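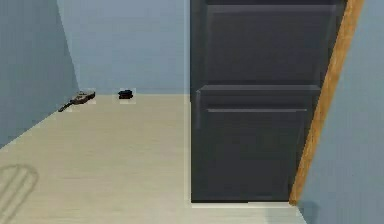 June, notebook, Kumville tube section. Pump-down on the short test tube again, third try with the new end seal from Sadent. Started at 7:40 a.m. with the chamber at room pressure and both pumps on. Got to 471 Pa and it stuck there, same as last time. The layout question for the boarding room is still open too. The model has pale blue walls and a tall dark gray door, and I'd keep the door that color so people can find the way to the pod quickly. Pejman Bahrami wants it lighter. Leave it until the seal is sorted.

Leak check after lunch. Sprayed helium along the flange, got a clear response near the lower bolts. Backed off 2 of them, cleaned the groove, put in the Gál ring from the spares drawer, torqued everything again in the star pattern. Second run went below the old number in 20 minutes and was still falling when I shut the pumps off.

Pump log is at 1,256 hours, oil change overdue. Memmont has the oil, need to call them.

To do: repeat with the pod sled inside, cables through the side port. Check whether the sled bearings outgas. Pejman to send the new thermal numbers for the tube wall. Don't reuse the old Sadent ring, it's in the red bin.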